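Pelbridge hospital to add evening surgery hours in April

11/05/2023

Pelbridge General will begin scheduling routine operations on two evenings a week starting in April, the hospital said Thursday, in an effort to cut a waiting list that now stands at 936 patients.

The new hours will run from 4 p.m. to 9 p.m. and cover hernia repairs, gallbladder removals and other procedures that usually don't need a long stay.

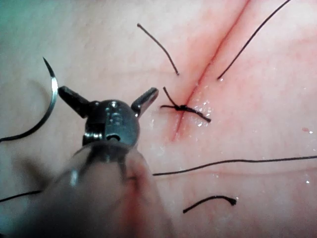
Parking and visiting

Visitors will be allowed on the second floor until 10 p.m. on surgery evenings. The Kozma Street lot, which has 125 spaces, will stay open late and will be free after 5 p.m.

Wanda Bednarek, the hospital's director of scheduling, said patients who have waited longest will be called first.

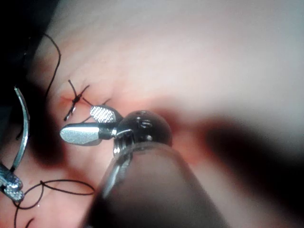

Anyone who turns down an evening slot will keep their place on the list, she said. "Some people can't get a ride home at that hour, and we don't want them to lose out."

The hospital expects to handle nearly 110 extra cases a month once the schedule is full. It is hiring nurses and recovery room staff for the added shifts - applications are open through the end of the year.

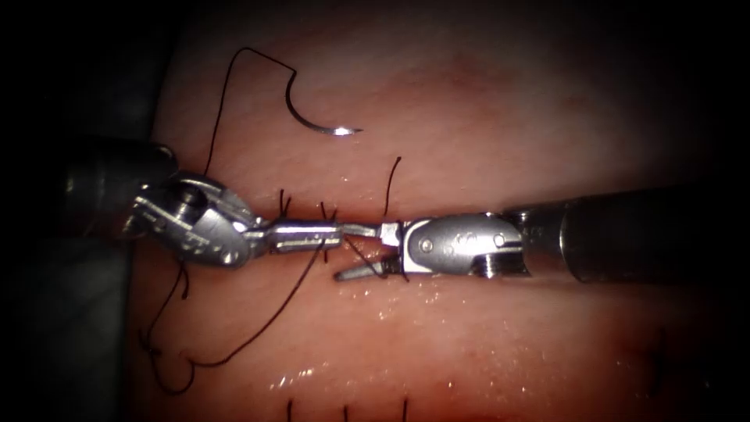 Patients from Gosutitz who use the county shuttle should note that the last bus currently leaves at 7:30 p.m. The county is looking at a later run but has not set a date for a decision.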